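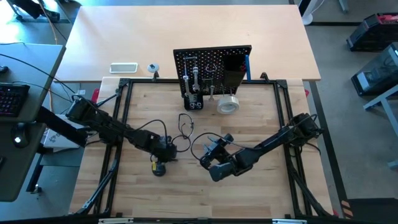
**Hekmont, June**

# Chapter 4: When Should You Believe an Average?

Suppose a town tells you that its average household has 2 cars. You would probably nod and move on. The number sounds fair, it came from the town, and somebody must have worked it out. This chapter asks you to stop nodding.

An average is a single number standing in for many. That is a lot to ask of one number. Some lists of data can be stood in for quite well, and others can't be at all, and the average itself will never tell you which kind you have. You have to go back to the list.

## 4.1 Two streets, one mean

Take two short streets in the town of Gevitz, with four houses on each. On Bogale Street the houses have 2, 2, 2 and 2 cars. On Nilum Street they have 0, 0, 0 and 8. Recall the rule from your earlier work:

**mean = sum of the values ÷ number of values**

For Bogale Street, the sum is 8, and 8 ÷ 4 = 2. For Nilum Street, the sum is 8, and 8 ÷ 4 = 2. The arithmetic is right both times. Yet no house on Nilum Street has 2 cars, and a person planning parking there from the mean alone would put the spaces in the wrong place.

Many books call the mean the "typical value." We will avoid that phrase. The mean is the fair-share value: what each house would get if all the cars were pooled and handed out evenly. Whether anything on the list is close to that share is a separate question, and you should be suspicious of anyone who treats the two as the same.

## 4.2 Does the median save us?

The usual advice is to switch to the median, the middle value once the list is in order. With an even number of values, we take the mean of the middle two. On Nilum Street the middle two values are 0 and 0, so the median is 0. This describes three of the four houses exactly. It also hides every car on the street.

So the median has its own blind spot. Change the last house from 8 cars to 80, and the median stays at 0. Change it to 200, and it is still 0. The mean, meanwhile, climbs from 2 to 20 and then to 50. Some writers praise the median because large values can't push it around. Before you agree, ask whether the large value is a mistake or a real part of the data. If the 200 is a typing error, the median has protected you. If there is a car dealer at the end of the street, it has left out the main fact.

## 4.3 What to ask first

When you meet an average in print, try these questions before using it:

- Which average is it, the mean or the median?
- How many values went into it?
- What are the smallest and largest values?
- Who or what was left off the list?

You will often find that the report answers none of them. In that case the number may still be correct, but you have no good way to judge what it means.

In the next section we will measure how far values lie from their mean. That measure has weak points too, and we will look for them as we build it.

**Warm-up.** Write down two different lists of four whole numbers, each with a mean of 4 and a median of 4. Then write a third list with a mean of 4 and a median of 2. Keep all three, for you will need them in Section 4.4.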